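Week 6 Handout: Lip Products – Balms, Tints and Lipsticks
Introduction to Cosmetics and Personal Care, evening section

Welcome back, everyone, and thank you for all the lovely questions last Monday about eyebrow waxes (I ran well past the bell, and I'm sorry if you missed your bus). Tonight we move down the face to the lips, my favorite topic of the whole course, so please forgive me if these notes wander a little. Read them before lab if you can, and bring a lip product from home that you either love or can't stand.

1. What makes lips different

The skin on your lips is much thinner than the skin on your cheeks, and it doesn't have the oil glands that keep the rest of your face comfortable. That's why lips are so often the first thing to feel dry in winter, and why a face cream that works beautifully elsewhere may do very little there. Lips also move all day long. We talk, we drink coffee, we chew on them during exams (I see you!), and whatever we put on them has to bend and stay put through all of that. A little of it gets swallowed too, so colors used in lip products have to be ones permitted for the lips. A pretty eyeshadow pigment mixed into balm at the kitchen table is a bad idea, however nice it looks in the pan.

2. The three main building blocks

Nearly every stick product starts with waxes, oils and butters, and the fun is in how they're balanced. Waxes give the stick its shape and keep it from melting in your purse. Beeswax is soft and a bit grippy, candelilla is harder and shinier, and carnauba is the hardest of the lot, so you need only a small amount. Oils give slip and shine. Castor oil is the old standby because it's thick and holds pigment well. Butters sit somewhere in between and give that cushiony feeling people describe as "creamy."

If your stick snaps, look at the wax first. If it feels draggy, you may have too much wax or too little oil. If it sweats little beads on a warm day, some of the oil is separating out, and you'll want to rethink the blend.

3. Finishes

Matte: more powder and pigment, less free oil. Wears longer, shows every flake.
Satin: the middle road, and the one I'd hand to a beginner.
Gloss: thick oils and very little wax. Comfortable, shiny, and gone by lunch.
Tint or stain: a watery or gel base with dye that clings to the skin after the rest has worn off.

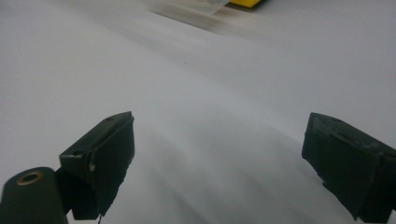
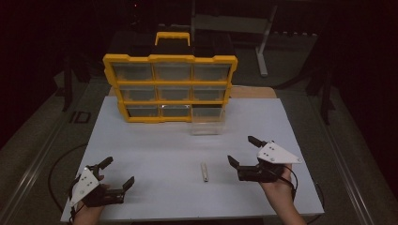 Second picture: drawer organizer, yellow frame, nine clear drawers.

4. Lab: comparing three balms

We'll be working with Stuvel (plain, wax-heavy), Flimia (the buttery one) and Pluvberg (the tinted one) at the long benches in the Kumarasinghe room. Please don't apply anything straight from the stick. Scrape a little off with a clean spatula and swatch it on the inside of your wrist. Do the following for each balm:

Swatch a line as long as your thumbnail and note how it glides.
Wait 17 minutes, then press a tissue on it once and keep the tissue.
Write down scent, shine and stickiness in your own words. "Feels like a candle" is a perfectly good note.
Wipe clean with a drop of oil before you start on the next one.

If your skin stings, itches or turns red, wash it off right away and tell me. You won't lose any points for stopping, and you can finish the sheet from your partner's notes.

5. A word on shelf life

Balms without water in them keep fairly well, though the oils will turn rancid sooner or later. Trust your nose – old lipstick smells like crayons and stale nuts. Throw out anything you used during a cold sore, and please, no sharing tubes with your sister, even if she's very persuasive. Keep sticks out of hot cars as well. I melted a beloved plum shade that way and I still haven't found one quite like it.

6. For next week

Read pages 41 to 43 in the course packet, on pigments and how they're ground into oil. The chart on the second page is small, so hold it under a good lamp. Lab sheets go in the tray by the door before class starts. We'll begin with pencils and liners, and then pick up whatever we don't get to tonight.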